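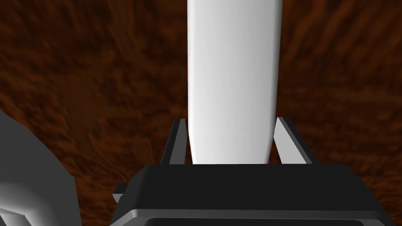 Waschbecken-Siphon riecht trotz Reinigung, was noch prüfen?

Gefragt von Natnael Endale
Kategorie: Haus und Wohnung > Sanitär
657 Aufrufe, 3 Antworten

Hallo zusammen,

seit November riecht es bei uns im Gästebad nach Abfluss. Die Wohnung liegt im zweiten Stock, Baujahr des Hauses irgendwann in den Siebzigern, das Bad wurde vom Vorbesitzer neu gemacht. Das Waschbecken wird selten benutzt, vielleicht ein- oder zweimal in der Woche. Eine Dusche gibt es in dem Raum nicht, nur das WC und eben das Becken.

Was ich schon gemacht habe:
Siphon abgeschraubt, ausgespült, mit der Bürste gereinigt, wieder eingebaut. Da kam einiges raus, aber der Geruch war nach drei Tagen wieder da.
Natron und Essig in den Abfluss, heißes Wasser hinterher. Keine Veränderung.
Überlauf mit einer Flaschenbürste gereinigt, so weit ich gekommen bin.
Dichtungen am Siphon kontrolliert, da tropft nichts.

Morgens gegen sieben ist es am stärksten, abends riecht man fast nichts. Wenn ich das Wasser eine Minute laufen lasse, ist erst mal Ruhe. Ab und zu gluckert es im Becken, meistens wenn über uns jemand die Spülung betätigt.

Die Hausverwaltung (Umholm) sagt, das sei Sache des Eigentümers, weil alles hinter dem Absperrventil zur Wohnung gehört. Ein Betrieb hat mir am Telefon 185 Euro für Anfahrt und Kamerabefahrung genannt. Das würde ich gern erst ausgeben, wenn ich selbst nichts mehr finde.

Hat jemand eine Idee, wo ich noch schauen kann?

Danke und Gruß
Natnael

Nachtrag: Es ist ein Flaschensiphon aus Kunststoff, kein Röhrensiphon. Der Sperrwasserstand ist nach dem Einbau normal gewesen. Nach fünf Tagen ohne Benutzung habe ich ihn noch mal geöffnet, da war deutlich weniger Wasser drin.
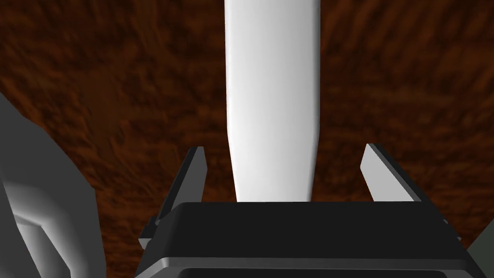 Antwort 1, Josée Wong

Das Gluckern ist der entscheidende Hinweis. Wenn oben gespült wird und bei dir gluckert es, entsteht im Fallrohr ein Unterdruck und der zieht dir das Sperrwasser aus dem Siphon. Dann hilft Putzen nichts, der Geruch kommt direkt aus der Leitung.

Normalerweise verhindert das die Entlüftung über Dach. Die kann zugesetzt sein, zum Beispiel durch Laub oder ein Vogelnest, oder jemand hat sie bei einer Dachsanierung zugemacht. Das war bei uns im Haus der Fall. Frag mal die Nachbarn im selben Strang, ob es bei denen auch gluckert. Wenn ja, liegt es am Fallrohr, und das ist in der Regel Gemeinschaftseigentum. Dann ist die Aussage der Verwaltung so nicht richtig, zumindest würde ich mir das in der Teilungserklärung zeigen lassen.

Gluckert es nur bei dir, kann auch die Anschlussleitung vom Becken zum Fallrohr das Problem sein. Zu lang, zu wenig Gefälle oder beim Umbau mit dem WC zusammengelegt. In so einem Fall wird manchmal ein Rohrbelüfter am Waschtisch nachgerüstet. Das Teil muss über der Wasserlinie des Siphons sitzen und zugänglich bleiben. Kosten je nach Ausführung bis etwa 50 Euro, dazu ein Abzweig.

Zum Testen: Siphon volllaufen lassen, oben spülen lassen, danach den Siphon aufmachen und nachsehen, wie viel Wasser fehlt. Eimer drunter nicht vergessen.

War diese Antwort hilfreich? Ja (14) Nein (1)

Antwort 2, Ronaldo Tan

Einfach Rohrreiniger rein und über Nacht stehen lassen. Hat bei mir immer geklappt.

War diese Antwort hilfreich? Ja (2) Nein (9)

Kommentar von Josée Wong: Bitte nicht. Verstopft ist da nichts, und das Zeug steht dann im Siphon, den er anschließend wieder aufschraubt.

Antwort 3, Dwight Sandhu

Ergänzend zu Josée: schau dir die Stelle an, wo das Rohr vom Siphon in der Wand verschwindet. Unter der Rosette sitzt eine Gumminippel-Dichtung. Die wird mit den Jahren hart, dann zieht es aus der Wand, auch wenn am Siphon alles dicht ist. Rosette zurückschieben, nasse Finger dranhalten, man merkt den Luftzug. Dichtung kostet fast nichts. Auf den Durchmesser achten, beim Waschbecken meistens 32 mm am Rohr.

Ob es bei dir zusätzlich am Unterdruck liegt, kann ich nicht sagen, aber die Dichtung würde ich sowieso tauschen.

War diese Antwort hilfreich? Ja (6) Nein (0)

Kommentar von Natnael Endale: Danke euch. Die Dichtung war tatsächlich rissig, ist getauscht. Gluckern tut es weiterhin. Die Nachbarin unter uns hat das auch, ich schreibe jetzt noch mal an die Verwaltung.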